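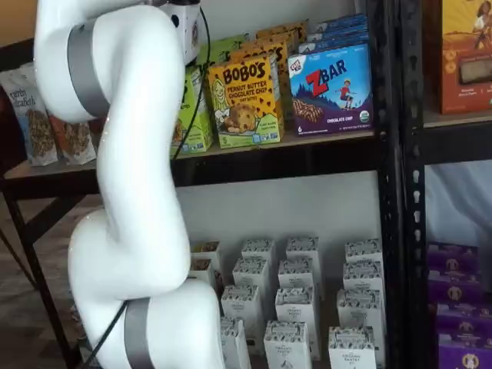 간식 선반 위 칸. 그래놀라 봉지와 Bobo's 피넛버터 초콜릿칩 상자

간식 선반 이용 안내: 자주 묻는 질문

최종 수정 2024년 3월 7일

간식은 아무나 먹어도 되나요?
Trendthorpe 건물에 출입증이 있는 분이면 누구나 드실 수 있습니다. 방문객도 담당 직원과 함께라면 괜찮습니다. 이름을 적거나 기록을 남길 필요는 없습니다.

선반은 어디에 있나요?
2층 복도 끝, 정수기 맞은편입니다. 검은색 금속 기둥에 밝은색 나무 선반널을 얹은 선반입니다. 옆에 붙어 있는 선반도 같은 방법으로 이용해 주세요.

봉지와 상자는 어떻게 놓나요?
그래놀라처럼 세울 수 있는 봉지는 위 칸 왼쪽에 세워 둡니다. 상자는 그 오른쪽에 제품명이 앞으로 보이게 놓습니다. 같은 제품이 두 상자 이상이면 앞뒤로 겹쳐 놓고, 앞 상자를 다 비운 뒤에 뒤 상자를 뜯습니다.

그래놀라 봉지를 뜯었는데 다 못 먹었습니다.
공기를 빼고 입구를 끝까지 닫은 다음 제자리에 두면 됩니다. 지퍼가 망가졌으면 서랍에 있는 집게를 쓰세요. 뜯은 날짜를 봉지 뒷면에 적어 주시고, 2주가 지난 것은 금요일 정리 때 버립니다. 덜어 먹을 때는 손을 넣지 말고 그릇에 부어 드세요.

빈 상자는 어디에 버리나요?
마지막 하나를 꺼낸 분이 상자를 납작하게 접어 종이류 수거함에 넣습니다. 낱개 포장 비닐은 비닐류입니다. 빈 상자를 선반에 그대로 두면 재고가 있는 것으로 보고 주문에서 빠집니다.

알레르기가 있는데 따로 구분되어 있나요?
구분되어 있지 않습니다. 땅콩버터가 들어간 제품도 다른 간식과 같은 칸에 놓입니다. 성분표는 포장에서 직접 확인하시고, 증상이 심한 분은 내선 480으로 연락해 주시면 뚜껑 있는 개인 보관함을 드립니다. 보관함은 냉장고 옆 수납장에 둡니다.

주문은 얼마나 자주 하나요?
격주로 Nieminen에 주문합니다. 한 번에 쓸 수 있는 금액은 300유로 정도이고, 커피와 차는 따로 계산합니다. 주문 다음 주 초에 들어오는 경우가 많지만 품절된 제품은 한 회 건너뛰기도 합니다.

먹고 싶은 제품을 신청할 수 있나요?
네. 선반 옆면에 걸린 신청지에 제품명과 맛을 적어 주세요. '그래놀라'라고만 쓰면 무엇을 사야 할지 알 수 없으니 상표까지 써 주시는 편이 좋습니다. 냉장이나 냉동 제품은 받지 않습니다.

개인 간식을 올려 두어도 되나요?
안 됩니다. 선반에 있는 것은 모두 공용으로 봅니다. 개인 간식은 책상이나 사물함 3411번부터 시작하는 개인 칸에 보관하세요.

유통기한이 지난 제품을 발견했습니다.
뜯지 않은 것이라도 바로 버려 주세요. 같은 제품이 여러 개 남아 있으면 사무실에 알려 주시기 바랍니다. 다음 주문에서 수량을 줄입니다.

선반 청소는 누가 하나요?
금요일 오후에 사무실에서 선반널을 닦고 날짜를 확인합니다. 부스러기를 흘렸을 때는 정수기 아래 칸의 마른행주로 먼저 쓸어 내고 젖은 행주로 닦으세요. 선반널에 물기를 남기지 마세요.

그 밖의 문의
Teemu Koskela, 2층 사무실, 내선 951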